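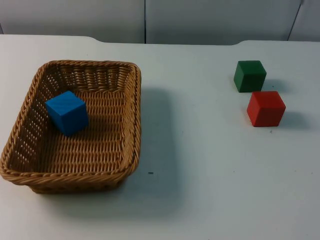

My mother kept a drawer in the kitchen that held everything that had no other place to go, and for most of my life I thought of that drawer as a small family failing. There were rubber bands in it, and birthday candles burned down to 2 inches, and a key to a house we had sold. When I got my own kitchen I swore I would never have one. I lasted until February of the first year.

I have been thinking about that drawer because I spent a good part of this winter reading about how to get rid of things. The books are all very sure of themselves. They want you to hold each object and ask it hard questions, and they want you to be quick about it, and by the end you are supposed to feel lighter. I did feel lighter for an afternoon or so. Then I needed a birthday candle.

My friend Poonam Sengar runs the front desk at a dentist's office on Donnelly Street, and she has the tidiest house I have ever been invited into. I asked her once over coffee how she managed it with two children and a husband who fixes radios, and she laughed so hard she had to put down her cup. She has five junk drawers, it seems, and a closet she won't let anyone open (I have now seen inside it, and I understand). What she also has is a habit of spending a few minutes after supper moving whatever is lying around into whichever of those drawers is nearest. The stuff stays in the house. It just stops being underfoot.

I love this, and I think there is more sense in it than in most of what I read. A home is a place where people are in the middle of things. Somebody is halfway through a puzzle, somebody else means to sew on a button, and there is a letter on the counter that needs an answer but can wait till morning. If you clear all of that away for good you have a very nice room, and you also have to go and buy another button.

I know there is another side to it. My uncle's garage was past the point of charm by the time we had to empty it, and it took six of us most of a week, and there was some hard feeling over who had to deal with the paint cans. I wouldn't wish that on anyone's family. If you can't walk through a room, or you're ashamed to have the neighbors in, then by all means read the books and hold the objects and fill the bags. Some people truly need that push, and I'm glad it is there for them.

But most of us are not my uncle. Most of us have a drawer that sticks a little when you pull it, and a vague sense of guilt about it that was sold to us along with a set of matching bins. I'd like to see that guilt let go of first, before the rubber bands. My own drawer is to the left of the stove. I went through it last month, meaning to be strict, and I threw out one dead battery and a menu from a place that closed, and then I put the rest back – the candles too – and started supper.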